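From: Wajid Dhanial
To: bench-practice list
Date: 9 December 2020
Subject: Re: draft 3, section 5 (object layout and people near the cell)

Tariq, thanks for going through the draft. Replies are inline. I've cut the parts where we already agree.

Tariq Bukhari wrote:

> Section 5.1 says objects must be "placed at random." At Girnmont we tried to follow that and two operators gave us two very different tables. One of them kept everything in the middle where the arm reaches easily. I don't think the word is doing any work.

Agreed, and I've taken it out. The new text of 5.1 reads:

**5.1** The operator lays out objects from the printed layout sheet for that run. Sheets are drawn by the script before the shift starts. If an object on the sheet is missing or damaged, the operator writes the substitute on the sheet and keeps going.

The Trindville site has used sheets since February and has 119 of them on file. The script is in the shared folder under Kiani, next to the old checklists. It needs the table size and the object list, nothing else.

> 5.2 asks for a clear gap around every object. Real tables don't have that. If we always leave a gap we will never learn anything about picking in clutter.

I would like to keep the gap as the default and allow clutter as a marked condition. A failed grasp on an open table and a failed grasp in a pile should not end up in the same column. Proposed wording:

**5.2** Unless the sheet is marked C (clutter), no two objects touch at the start of the run. A tray or bowl meant as the place target starts empty.

> 5.4, soft and perishable items. Are we allowing real fruit or not? The draft says one thing in the text and another in the table.

That was my mistake. Either is fine, but the run record has to say which. Real fruit changes weight and firmness over a week, so it also needs the date it was put into use. Plastic fruit only needs an item number.

> The bigger problem for me is section 6. It talks about the cell as if the only person in the building is the operator.

Yes. Section 6 came over from the Borex procedure, which was written for a closed room. Most of us work in shared space, with desks and chairs on the other side of a partition. The revised version has three rules:

- The operator checks the floor beside the table before enabling the arm. Anything lying there is picked up or written down.
- A partition doesn't replace the stop button. The stop stays within reach of the operator for the whole run.
- People seated behind a partition may stay there during a run. People on the operator's side step back to the line.

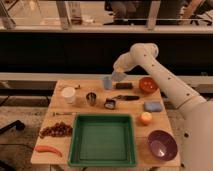
The third rule is the one I expect arguments about. Some sites will want everybody out of view of the arm, and they are free to write that into their local rules. I don't want it in the shared document if half of us would ignore it from the first day.

One more item on approach height. The draft limited speed only while the arm is moving across the table. I've added the descent, from the point where the fingers are above an object until they close or the attempt is called off. Cups get knocked over there more than anywhere else in our logs. Of the 59 tipped objects we recorded, most were upright cups near the back edge.

Still open:

1. Whether 5.2 needs a number for the gap, or whether "not touching" is enough.
2. Who keeps the substitute list when an object goes out of stock.
3. Tariq's question about tools with handles. I haven't changed that text and would like to hear from somebody who runs them daily.

Please reply on the list and quote the section number. I'll hold draft 4 until the comments on section 6 are in.

Wajid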